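Jewelry Stands and Key Pouches: Frequently Asked Questions
Stemside help pages. Last updated June 23, 2020

What is the black stand for?
It holds necklaces and bracelets on the hooks under the top bar, and small items in the oval tray at the base. Many customers keep it by the door and use the tray for keys.

How many hooks are there?
Four short hooks, evenly spaced.

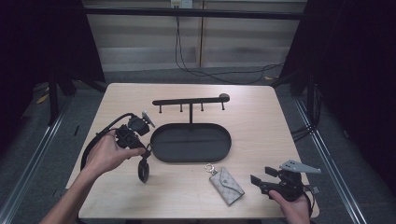

Hang long chains on the end hooks so they don't tangle with the shorter ones. If a chain reaches the tray, let the end rest inside the rim.

Does a key pouch fit in the tray?
Most small ones do. Put the pouch in lengthwise. Pouches bulky with cards or coins can sit on the table next to the stand.

How does the patterned pouch close?
With a flap and a round snap button. The key ring is outside at the end, so you can pick it up without opening the snap.
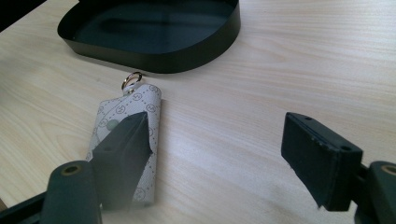
How do I clean the stand?
Wipe it with a dry, soft cloth. For fingerprints, use a slightly damp cloth and dry it right away. Don't use metal polish.

How do I clean the pouch?
Take your keys off first. Wipe with a damp cloth and leave it open to dry overnight. Do not machine wash.
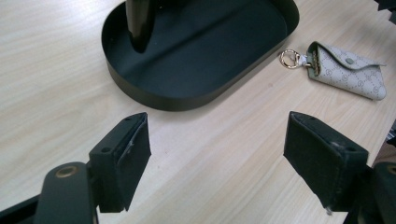 Keep it out of direct sun while it dries. The metal parts can be wiped with the same cloth you use on the stand.

Can I return a stand or pouch?
Yes, within 56 days if unused. Stands must come back in their original box.

Do you sell replacement key rings?
Not at the moment. We expect to have them in October.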